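Saucers for small succulents on a shared wooden table
Posted by Leandro Tejada in January - Reading time: 2 minutes

The residents' lounge at Harmont has one long wooden table, and permission has been given for potted plants to be kept on it provided that the surface is protected. The plants concerned are small succulents. We hold a number of translucent coloured dishes, some green and one pink, together with dark grey bowls which were bought for the dining room and are no longer required there.

I should be grateful for advice on two matters. First, whether a dish without drainage is suitable beneath a pot of this kind. Second, whether the bowls might be used instead, as they are deeper and would hold any overflow.

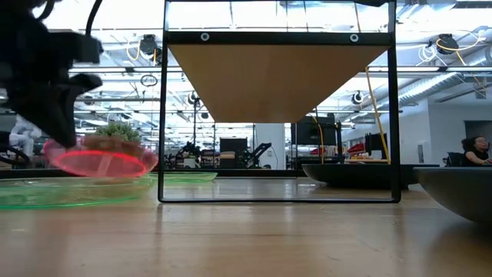 The pink dish with its plant, and the green dishes and grey bowls on the table.

The table was refinished last year at a cost of 1,100, and the management has asked that no further marks be made upon it.

Wirnen Plant Circle

A dish without holes is entirely suitable as a saucer, provided that the pot itself has a hole in its base and that water is not permitted to stand. The recommended procedure is to remove the plant to a sink, water it thoroughly, allow it to drain for an hour and return it to its dish. Succulents should be left until the compost has dried out completely before they are watered again. In winter our own are watered every six weeks.

A shallow dish is to be preferred to a deep bowl. Water at the bottom of a bowl is easily overlooked - the pot conceals it - and the roots may rot before any change is noticed in the leaves. A wide plate could reasonably take several small pots together.

Astden Reading Room

We use glass plates and have had no complaints. Put felt pads underneath or they scratch.

M. Do

I would agree with the first reply as regards drainage. With respect to the table, please note that condensation may form beneath a cold dish and leave a pale ring on certain finishes. A cork mat cut slightly smaller than the dish will prevent this and cannot be seen from above. The mats should be lifted and the wood wiped with a dry cloth at regular intervals.

The bowls need not be discarded. Ours hold gravel and spare labels.

Contact the moderators - Copyright Wirnen Community Help - Back to top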